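When a Folding Robot Stops: How a Snagged Gripper Is Found and Fixed

Level: grades 4 to 6
Topic: machines and safety

A robot can stop for many reasons. It may lose power. It may get an order it can't read. It may also stop on purpose, and that kind of stop is called a protective stop. This page explains one protective stop at the Drestgate workshop in Emstead, where a two-armed robot named Moulin is used to fold laundry.

What the robot does

Moulin has two arms. Each arm has joints, and each joint has a motor. At the end of each arm is a gripper, a kind of hand with two fingers. The fingers open and close. They can't feel cloth the way your skin can. The robot works out how hard it is pulling by measuring how much electric current each motor uses. More pull needs more current.

A computer program called Traltitier sends orders to both arms. It has to keep them in step. If one arm moves away while the other holds still, and both have hold of the same shirt, the shirt gets pulled tight.
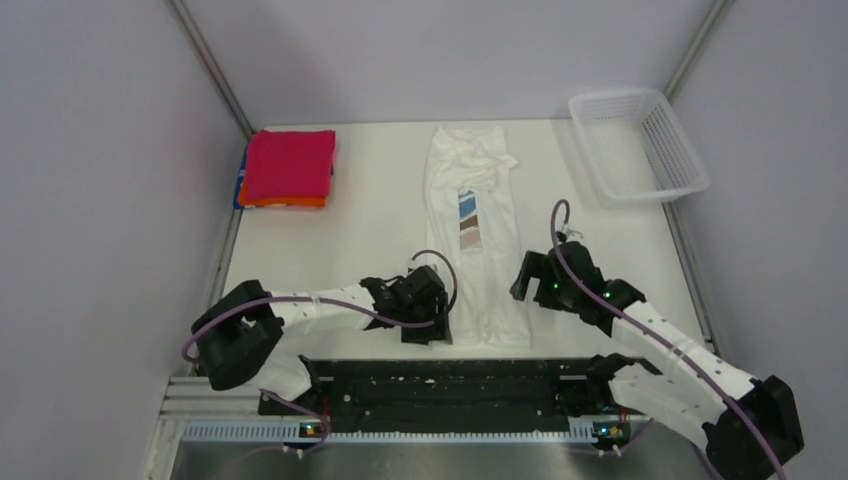 Cloth is hard for a robot to handle. A wooden block keeps its shape when you pick it up. A shirt changes shape every time it is touched, so the robot can't use the same motions twice and expect the same result. Traltitier has to work out a new plan for each grab.

What went wrong

One morning in March, Moulin stopped in the middle of a fold. Both arms froze. The screen showed this message:

FAULT 404 - LOAD LIMIT, RIGHT GRIPPER

You may have seen the number 404 on a web page that could not be found. Here it means something else. People who build machines choose their own fault numbers, and the same number can have different meanings on different machines.

"Load limit" means that a motor was working harder than it was allowed to. The right gripper had closed on two layers of cloth when the plan called for one. When the right arm moved to spread the shirt, the second layer came along too. The left arm was holding that layer down. Each arm was now pulling against the other.
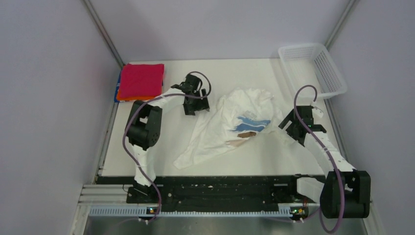 Reading time: 4 minutes

Why the robot didn't just pull harder

The motors in Moulin's arms are strong enough to tear a seam. They could also bend a finger of the gripper or strip the teeth of a gear. To prevent this, the program has a load limit. When the current in any motor goes over the limit, three things happen in order:

1. All motors stop turning.
2. The brakes in the joints lock, so the arms do not drop.
3. The fault number is saved in a file called the log.

The grippers do not open during a protective stop. This surprises many people. Suppose the robot were holding something heavy or sharp. Letting go could be more dangerous than holding on - so the fingers stay where they are until a person decides what to do.

How the fault was found

The log records the current in every motor, along with the time of each reading. An engineer read the log backward, starting at the stop. The current in the right arm had begun to climb 22 seconds before the fault. That was a clue. A sudden jump would point to a crash, such as an arm hitting a wall. A slow climb points to something stretching.

Next, the engineer looked for the same pattern in older runs. The log held 366 folds. In 2 of them the current had climbed in the same way but had stayed under the limit, and the robot had kept going. The problem had been there before. It had not been large enough to cause a stop.

What was changed

The fix had two parts. First, Traltitier now does a small test pull after each grab. The gripper lifts the cloth a short way and checks the current. If the reading is too high, the gripper lets go and tries again. Second, the program now gives a warning when the current starts to climb, well before it reaches the limit.

The limit itself was left alone. Raising it would have made the fault message go away, but the cloth would still have been pulled too tight.

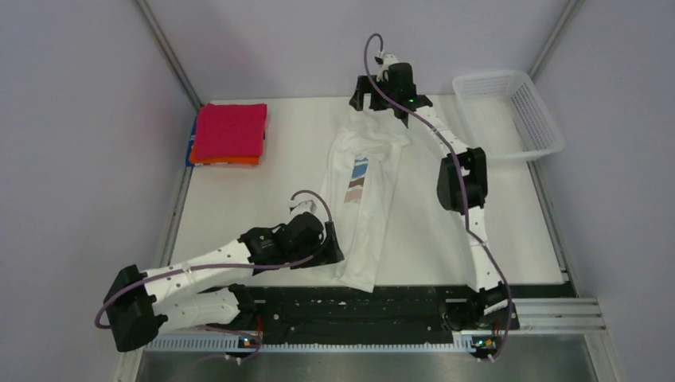 Moulin with both grippers on the same shirt.

Safety rules for people

A stopped robot is not a safe robot. The motors may still have power, and the arms can start again if someone clears the fault. At Drestgate these rules apply:

Keep hands outside the work area until the power switch is off.
Never pull cloth out of a closed gripper.
Tie back long hair and roll up loose sleeves.
Only the person who turned the power off may turn it back on.

Words to know

Current: the flow of electricity through a wire or motor.
Fault: a problem that a machine has noticed in its own work.
Gripper: the part of a robot arm that holds things.
Load: how hard a motor has to work.
Log: a saved record of what a machine did and when.
Protective stop: a stop a machine makes by itself to prevent damage or injury.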